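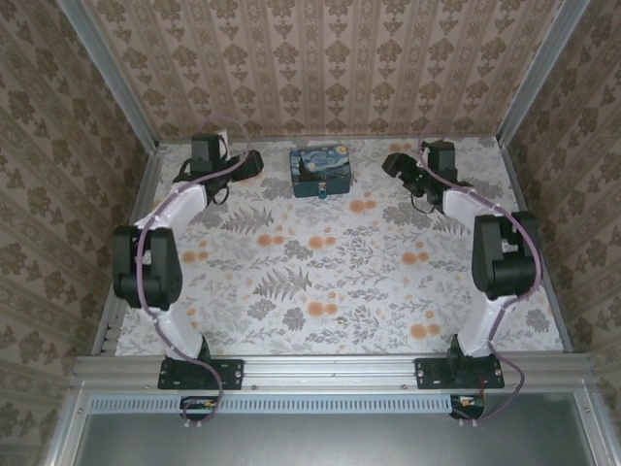
Cletus Quintanilla would like it minuted that wallpaper is not a safety matter, that he has never met anyone injured by damask, and that the old form fitted on one side of paper.

Noted. The new form follows, filled in.

# Lining and floor cloth check — Kasdale unit, bay 9

**Date:** 11/1/24
**Checked by:** G. Arboleda
**Last full check:** September
**Power to the bay:** isolated before anyone leaned in

## Walls

- [x] Paper on all three walls is the same pattern. Beige, brown motifs, stripes running up and down. *Comment: the paper is Grellow, end of line. If we need more we shall have to learn to love another one.*
- [x] Seams pressed with a thumb, top to bottom. *Comment: sound on the back wall. One on the left gave slightly, so it has been re-pasted and sulked at.*
- [x] No staples or pins used to hold the paper.
- [ ] Fire rating of the paper on file. *Comment: the sheet in the folder is for the Rokance stripe, a fine paper, and one we took down in the spring. Correct sheet requested.*
- [x] Nothing stored behind the panels. *Comment: one tape measure, missing since September. Returned to Cletus, who says it isn't his. It has his initials on it.*

## Corner posts and front rail

- [x] Both back corner posts firm when pushed by hand.
- [x] No sharp ends or burrs on the aluminium. Run a gloved finger along it, please. The last person used a sleeve, and we had to hear about the sleeve.
- [x] Paper trimmed clear of the fixings.
- [x] Bolts on the front rail tight.

## Floor cloth

- [x] Right cloth in the bay. White, grey ferns, orangey dots. *Comment: the Ñahui cloth also has leaves on it and goes in the next bay along. They have been swapped twice. Look for the dots.*
- [x] Cloth fixed down underneath, corners included. *Comment: tape replaced at both front corners. 15 mm overlap is not enough, whatever the roll says.*
- [x] Cloth patted over for anything hard underneath — screws, blades, the cap of a pen.
- [ ] Spare cloth washed and pressed. *Comment: washed.*
- [x] No loose threads along the front edge.

## Getting to it

- [x] Walkway in front clear for the full width.
- [ ] Step stool rated and labelled. *Comment: the label says 100 kg and then something in biro. The biro is not a rating. Stool withdrawn.*
- [x] Paste tub lidded and off the floor. Almost 500 ml left, enough for seams and not for a wall.

## Comments from others

**Cletus Quintanilla:** Still two sides of paper. I accept the stool. I had my doubts about the stool. On the fire sheet, I rang and was put through to someone who asked me to describe the pattern. I said brown and swirly. She had several.

**Gilberto Arboleda:** Try "stripe, ornate". I have moved the pressing of the spare cloth to your column.

**Cletus Quintanilla:** I don't have a column.

**Gilberto Arboleda:** It's on the second side.

## Outstanding

| Item | Who | State |
|---|---|---|
| Fire sheet for wall paper | Cletus | Chasing |
| Press spare cloth | Cletus | Disputed |
| New step stool | Gilberto | Ordered |
| Sort the two cloths into marked bags | Gilberto | Bags found, marker dry |

Bay passed for use. Fire sheet to be in the folder before the next check.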